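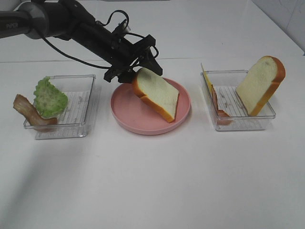

## Can a machine make your lunch yet?

Nearly! And I mean that as praise. Sandwiches have become my favourite test of where kitchen robots have got to, because everything in one is awkward in its own way. Bread squashes, ham flops, cheese is thin and lettuce never comes in the same shape twice. Your hands sort all that out while you're thinking about something else. A gripper with two fingers has to work at every bit of it.

Milan Jansen, who has been following our chores series since the towel-folding issue, wrote in to ask why anyone bothers when a child of nine can do the job faster. Fair question, Milan! Speed will come, I think. The part that gets me excited is the touch: picking up a slice by the corner and setting it down on a plate without leaving a dent. A few years ago most arms I read about were happiest with blocks.

My own guess is that simple stacking jobs (bread, filling, bread) will be dependable long before spreading is. Butter straight from the fridge defeats me most mornings, so I won't be hard on a robot for tearing the crumb. And wiping the worktop afterwards is another chore altogether, one I'd hand over tomorrow.

We'll look at loading the dishwasher in November. If there's a job at home or on the shop floor you'd like covered, hit reply and tell me which.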